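Power strips at the Clallmont work tables

Starting this August, each work table at Clallmont gets its own power strip. Until now people have been running chargers and glue guns off the wall outlets by the door, and Reiko Hattori tripped over a cord there twice in July. The new strips are white with three blue sockets and a light-blue switch at the cord end.

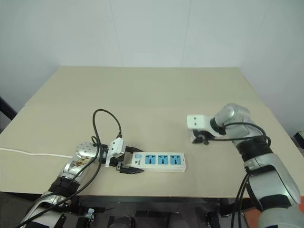

Please keep the strip flat on the tabletop, with the cord going off to the side and not across the walkway. Laptops, lamps and phone chargers are fine. Kettles and space heaters are not — use the kitchen outlets for those. Don't plug one strip into another.

Uzma Mengal bought 12 of them, and the bill came to $105. Two are in the supply closet as spares.
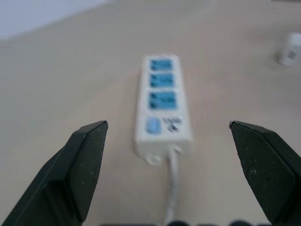 Turn the switch off when you leave for the day. If a plug feels hot or a socket seems loose, unplug the strip at the wall and leave it on Kenta Amano's desk with a note saying which table it came from. Extension cords from home should go back home by the end of the month. There are still 14 in the bin under the coat rack, and Haruto would like the bin back.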